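Our House > Gallery > Kitchen > Sink and Counter

The Kitchen in Batside, Part Two: Sink and Counter

Many guests wrote to us after the first gallery and asked for more of the kitchen, especially the washing corner. So I have prepared this second page. My name is Duangjai Wongsuwan and I look after the shared house in Batside together with Nnamdi Ogunleye. We are 11 people when all rooms are taken, and in June it is often like this. The kitchen is used from early morning until late at night, and the sink is the part which works the hardest.

The old sink was white enamel and it had two small basins. You could not put a big soup pot in either of them without standing it on its side. Keabetswe Mkhize, who cooks for everybody more often than she should, asked for one large basin during three years. Last spring we finally had the money. The counter and the sink together cost us less than we were afraid of, but the plumber had to come twice, and the second visit was 48 dollars only to tighten one joint under the cabinet.

I put some notes on how we use each thing, for the people who will stay with us and also for those who are planning their own kitchen.

The counter. It is black and glossy with lighter speckles in it. I wanted a pale one, Nnamdi wanted black, and we voted. I must admit the speckles are practical, they hide crumbs very well. They hide them too well, so please wipe it even when it looks clean. For a glossy surface a soft cloth is enough. Paloma Whitlock used a scouring powder on a similar counter in her former apartment in Kondholm, and she says the shine never came back.

The basin. Stainless steel, deep and rectangular. A tall person must bend a little to reach the bottom, and Nnamdi complains about his back. For me it is just right. Steel shows water marks quickly in our area, the water is hard. Once a week we wash it with warm water and vinegar, then rinse and dry with a towel. If you dry it only with the air, you will see the streaks again by evening.

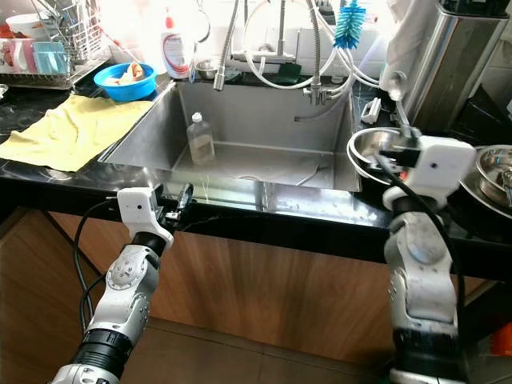 The vinegar we buy in the large size and pour over into smaller bottles, this is cheaper and easier to hold. Please write on the bottle what is inside. We had a misunderstanding with this one time and the salad was not good.

The faucet. It is the tall pull-down kind with a flexible neck, and you will quickly be used to it. The spray head hangs down over the basin, so you can rinse a pot on all sides. Put it back in its place after. In the back corner on the right there is a second, smaller tap with a short spout. New guests turn it by mistake, it happens to everybody in the first week.

Bowls and sponges. We keep small metal bowls near the sink for peels and tea leaves. Empty them before bed, please. The green sponge is for dishes and never for the floor. Nhyira Arthur changes it every 8 days and writes it on the calendar by the door.

In part three I will show the pantry shelves, when Paloma has finished painting them. She has chosen a yellow color and I am not sure yet what I think of it.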